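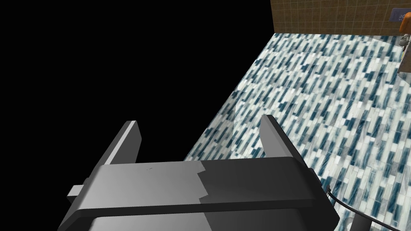
Joltari Sim Pack 2
Rendered wrist-view episodes for training manipulation policies

Sold by: Diter
Format: download, or on a drive by mail
Episodes: 3,307
Room layouts: 152
License: per lab, research use
Page last revised 18 Apr 2025

What it is

Joltari Sim Pack 2 is a set of simulated household episodes rendered from a viewpoint on the arm, looking out past the gripper fingers. Each episode comes with joint positions, gripper state and a short text label for the task. The layouts include tiled rooms with busy flooring, and the gripper itself is shaded in plain grays.

We sell it, and we also test what we sell, so the rest of this page is less cheerful than the maker's brochure.

The claim

Joltari says that a policy trained mostly on rendered views, then tuned on a small set of real ones, will do as well as a policy trained on real data alone. The figure in the brochure comes from one task on one arm in one room. We asked for the other tasks. We got a chart with no axis labels and a friendly note.

What we did

Vega Olmedo and Amândio Aguiar trained the same policy three times on our bench in October. The first run used real episodes only. The second used the Sim Pack alone. The third used the Sim Pack plus 60 real episodes for tuning. All three were tried on picking, placing and drawer opening, with the same arm and the same lights.

What we saw

Sim alone was poor at everything. It reached for the right area and then closed its fingers short.

Sim plus tuning came close to the real-only run on picking. On placing it was behind, and on drawers it was far enough behind that we stopped arguing about whether the gap was noise. Amândio thinks the contact model is to blame. Vega thinks it's the camera mount, which sat a little lower on our arm than in the renders. We haven't separated the two, so please don't quote either of them as a finding.

Things to know before you order

Some layouts run out of room. Where a view goes past the modeled walls or floor you get flat black, and in certain episodes the black takes up close to half the picture. Joltari calls this harmless. Maybe it is, if your training crops hard. We would still filter those episodes, and the index file has no field for it, so you will be writing that script yourself.

Clear panes and glass are faint. In a few views a pane over patterned tile is little more than a soft outline. If your work depends on depth near glass, ask for samples first.

Shadows on the gripper can break in a hard step from light to dark. Real metal in our lab doesn't look like that. Eusebio Garrido tried blurring the step as an augmentation and got no change worth reporting.

Who should buy it

Groups that already have some real data and want more variety in rooms. Groups hoping to skip collecting real data should keep their money for now.

In the package

Rendered episodes with action logs
Index file and task labels
Loader script
The tuning recipe Joltari used for the brochure result — read it closely, the learning rate in the text and the one in the script don't match

Returns

Downloads can't be returned once the key has been used. Drives can, unopened. A sample of the layouts is free on request from Rosimeire Moura at the Diter order desk.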